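4. Juli 2022

Wieder beim Töpferkurs im Letard gewesen, zweiter Abend. 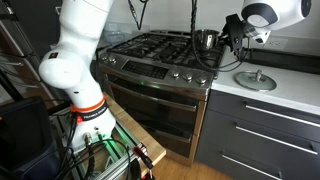

Áine schwört ja auf die Kursleiterin, ich bin noch nicht überzeugt. »Jeder kann drehen«, hieß es in der Ankündigung. Mag sein, meine Schale sah aus wie ein Aschenbecher, und gelobt wurde sie trotzdem — so wie alles gelobt wird. Markos bekam für seinen schiefen Krug fast Applaus. Das Brennen kostet übrigens extra, das stand sehr klein auf dem Anmeldebogen. Und die Glasur, die man uns ans Herz legt, Nr. 265, sieht für mich genauso aus wie die billigere. Im Oktober soll es eine Ausstellung geben, »mit Verkauf«. Wer das kaufen soll, weiß ich nicht. Nächste Woche Henkel. Eigene Schürze mitnehmen.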